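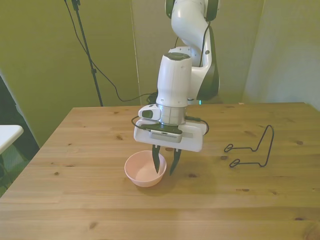 3.2 从碗沿开始：手把手拖动和遥操作各录了一遍

图 2 粉色小碗与黑色金属丝架任务。夹爪张开，左指指尖探入碗内，右指在碗沿外侧。

先说任务。Flonirow 里我们一共收了好几类桌面动作，我最愿意聊的就是图 2 这个：夹住碗沿，把粉色小碗提起来，挪到右边那个黑色金属丝架上，让碗斜靠住，松手，退开。听上去简单得有点不好意思写进论文，可我们在它上面花的时间比别的任务都多，组里有一阵子一听到“碗”字就叹气。

难处几乎都在碗沿。这只碗小，口又是往外撇的，两根手指得一根在里、一根在外，夹爪朝下，开口方向还要跟碗沿的切线大致垂直。人用手拿碗的时候根本不会想这些，拇指往里一搭就起来了。机器人要是歪着夹，指面只有一小条边贴着碗壁，提起来碗会转；要是下得太深，里面那根手指先顶到碗底，整只碗就在桌上滑走。我们早期的失败录像里，滑走的碗占了很大一块（看多了居然觉得挺好笑的）。

另一头的麻烦是架子。它是一根金属丝弯出来的，右侧有一截竖起来的方环，两条横臂朝左伸，末端各收成一个小圈。碗从左边过来，要落在两条横臂上面，背靠竖环。架子很轻，碗底蹭到小圈它就跟着跑，所以放的时候得先略微抬高，越过小圈再往下落。这条“先抬一点再落”的路线，我们从来没有写进任何规则里，全靠示范教。示范怎么给，于是就成了这一节的主题。

3.2.1 用手拖着教

第一种方式是拖动示教。把机械臂切到零力模式，我一只手扶住手腕那一段，另一只手按着按钮控制开合，带着它从起点走到终点。Prirex（我们自己写的录制程序）在后台把关节角、夹爪开度和两路相机画面一起存下来。一路相机装在手腕法兰的侧面，另一路固定在工作台外面，图 2 就来自固定的那一路。

拖动的好处，试过的人都懂：手上有感觉！碗沿碰到手指内侧的时候，那一下轻轻的阻力会顺着连杆传到我手上，我自然就停了，接着微微往回让一点再合爪。这个“让一点”在数据里看得很清楚，合爪之前末端有一小段反向位移。后面训练出来的策略也把它学了去，我第一次看到策略自己往回让的时候，拉着 Ghazal Babaei 回放了好几遍，她说早就看到了，让我坐下。

坏处也不少。最直接的一条，人的手和胳膊会进画面。手腕相机还好，固定相机那一路里我的前臂经常挡住半只碗，而部署的时候画面里是没有前臂的，策略等于在一种它以后永远见不到的画面上学习。我们的处理办法是先拖着录一遍轨迹，再让机械臂把同一条轨迹自己重放一遍，人站到一边去，只保留重放时的画面。代价是每条示范要花双份时间，碗还得摆回原来的位置。为此我们在桌面上记下碗的初始坐标，重放前用固定相机的叠影把碗对回去，对不上就作废重来。

还有一条是我后来才意识到的：拖动时我会不自觉地用身体去凑机械臂。站着拖，手腕高度就偏高；坐着拖，接近碗沿的角度就往我这边歪。换一个人来拖，整批轨迹的“口音”都变了。Ghazal 拖的那一批接近速度比我慢，夹得也比我深，混在一起训练，策略在碗沿上方会犹豫，来回小幅摆动，像是在猜今天该听谁的。

3.2.2 隔着手柄教

第二种方式是遥操作，用的是 Urley 手柄。操作者坐在隔壁桌，看固定相机和手腕相机的实时画面，手柄的位移按比例映射到末端，扳机控制夹爪开合。这样录下来的画面里没有人，所见即所得，录完就能用，不需要重放。

可是手感没有了。Urley 没有力反馈，碗沿碰没碰到手指，全凭眼睛判断。固定相机看左右还行，看前后就很吃亏：像图 2 这样的画面，左指探过碗沿这件事一目了然，但手指离碗壁近侧还有多少余量，我盯着看也说不准。手腕相机正好补这个方向，只是两路画面来回切着看很累，录久了眼睛发酸，动作也跟着变粗。我自己的习惯是下探阶段看固定相机，指尖过了碗沿再看手腕相机，合爪之后又切回来找架子。Ghazal 全程把手腕相机放大，固定相机缩在角落里。两种看法录出来的轨迹形状不太一样，成功与否倒没有明显的差别。

比例映射也折腾了我们好久。比例大了，够架子很快，对碗沿却一抖就过；比例小了，下探很稳，横移时手柄要反复松开、归位、再按住，轨迹里全是停顿。最后的做法是让操作者用拇指在粗细两档之间切换，并把切档时刻也记进日志。切档瞬间的数据带一点跳变，训练前用短窗口做了平滑，原始值也留着，谁不放心可以自己重处理。

遥操作里最招人烦的一件事是延迟。延迟本身并不大，可是人会去补偿它，补偿出来的结果就是提前合爪。我们检查过遥操作示范里夹爪的闭合时刻，普遍比拖动示范更早，有些甚至在下探还没结束时就开始收了。策略照单全收，于是学出一种“边下边夹”的动作，碗摆得正时看着很利落，碗稍微偏一点，外侧手指就压在碗沿上。

3.2.3 数据怎么留，怎么丢

两种方式合起来，碗和架子这个任务最终保留了 135 条示范，切成 3347 个动作片段。切分点由夹爪开度变化和末端速度低谷共同决定，切完之后人工看过一遍。人工看的时候我们只问两件事：合爪时是不是一指在里一指在外；松手后碗有没有靠住竖环。任何一条不满足就整条丢弃，不做修补。

有一类示范我犹豫过要不要留，就是中途失手又救回来的。比如碗沿没夹牢，碗转了个角度，操作者退出来重新对准再夹。按“干净示范”的标准它们该丢，但我们最后留下了，并给失手到重新对准那一段单独打了标签。原因很朴素：策略上了真机以后一定会失手，没见过补救的策略会夹着空气一路走到架子那里，端端正正地放下什么都没有的手指，然后退开。我亲眼看过，心情很复杂。

标签是手打的，我和 Ghazal 各打一遍，不一致的地方坐下来一起看回放。分歧大多出在“失手”从哪一刻算起，我倾向于碗开始转，她倾向于操作者开始后退。论文里采用了她的定义，因为后退在关节数据里能自动检测，以后扩数据时省事。

布线在这里也提一句，免得有人复现时踩坑。手腕相机的线从左侧绕出来，贴着夹爪走一圈再回到右侧，环留得太大时会在下探阶段扫到东西，太小又会在手腕转动时拽相机。我们录完早期一批才发现拽线会让手腕相机的外参慢慢漂，那一批全部重新标定过。建议每次开录之前先让手腕转到两端极限，看看线还有没有余量。

3.2.4 两种示范混着用

那到底该用哪种？我的偏好先摆出来：下探和合爪用拖动，横移和放置用遥操作。拖动示范里那个“往回让一点”太值钱了，遥操作很难复制；反过来，往架子上放的时候人站在旁边特别碍事，胳膊一伸就把竖环挡得严严实实，遥操作就舒服得多。

具体做法是把每条示范按阶段切开，训练时给片段附上一个来源标记，告诉网络它出自拖动还是遥操作。推理时，合爪之前给“拖动”标记，合爪之后给“遥操作”标记。切换的那一刻末端速度会有一点不连贯，我们在执行层加了限幅，肉眼看还算顺。我试过不给标记、直接混训，策略在碗沿上方又开始来回摆，跟前面说的“两种口音”是同一个毛病。

Safavi 基线（见第 4 节）只用遥操作数据，代码改动最少，适合想先跑通流程的读者。我们的完整版本需要两种示范都录，录制成本确实高，尤其是重放那一步。如果手头时间紧，我会建议先只给下探阶段补拖动示范，其余部分照旧用手柄录。

有几点局限也放在这儿。碗只有这一只，换一只口沿更直或者更厚的碗，合爪深度多半得重新教。架子的朝向在所有示范里都保持横臂朝左，我们没有测过转过来的情况。桌面是浅色木板，木纹横着走，近处有反光，手腕相机在反光区的碗沿检测会变差，我们靠调低曝光勉强压住，换一张桌子会怎样，现在答不上来。操作者也只有我们俩，所谓“口音”问题人多了以后是变严重还是互相抵消，留到 Flonirow 下一批数据再看。第 4 节接着讲评测的摆放方式和判定标准。

读者评论

木头桌子：重放那一步我们也做过，碗对不回原位真的很崩溃。请问叠影对齐是人眼看还是程序算？

作者回复：人眼看，程序只负责把两张图半透明叠起来。想过自动算，写了一半搁下了。

小何在调参：来源标记这个想法喜欢！不过合爪前后硬切，如果夹空了怎么办，标记会切回“拖动”吗？

作者回复：会的，检测到后退就切回去，这也是我们用 Ghazal 那个失手定义的好处之一。正文里漏写了，下一版补上。

路过的拧螺丝工：线缆那段救了我，十月份刚因为外参漂移重录了一整批，看得我直拍大腿。

kk_lab：遥操作提前合爪的现象我们没遇到，可能是手柄不同？我们的扳机行程比较长，得按到底才动。

联系我们 | Flonirow 项目组 版权所有，转载请注明出处 | 返回顶部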